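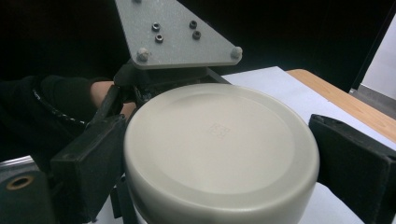
Search this blog
Type and press enter

Can a machine put away my containers yet?

My sister sent me a link in October with the message "your kitchen is saved". It was a video of a robot putting plastic tubs on a shelf. I watched it two times, and then I went to wash my own tubs by hand.

I work in the packing room at Tenside, in Clirkdale, so the question is not only about my kitchen. We fill round tubs with cleaning paste. On a normal shift my line closes 1729 of them. The filling is automatic for years already, and the labels too. But when a tub falls on its side, or two are stuck one inside the other, a person must come and fix it. Usually this person is me.

A round tub looks like an easy thing to hold. It has no handle and no sharp corner, and two soft pads pressed from the sides will keep it well enough. I believe the gripping is nearly solved, at least for hard plastic. What I don't believe yet is the rest of the chore. At home I take the tub from the rack, I look if there is still water under the rim, I search for the lid (always the wrong one first), and I move three other things in the cupboard to make a space. I don't think about any of it. For a machine each part is a separate problem.

Last year our plant tried an arm from a company called Avum for 11 weeks. It was good with clean, empty tubs in a straight row. With a little paste on the side, the tub turned in the fingers and went on the floor. The arm continued its movement very politely with nothing in it — I felt a bit sorry for it. On its best shift it moved 912 tubs.

So my answer for now is: on the shop floor, yes for some jobs, if you arrange everything around the machine. In the kitchen, not yet. Maybe in 5 years I will write this again with a different colour of opinion.

Comments

ekanayake_k
We have the same trouble with stuck tubs. A small puff of air between them helps.

packingline
Mine can empty the dishwasher when it also finds the lids.

Reply from author
Then we will both wait a long time. I will ask about the air, thank you.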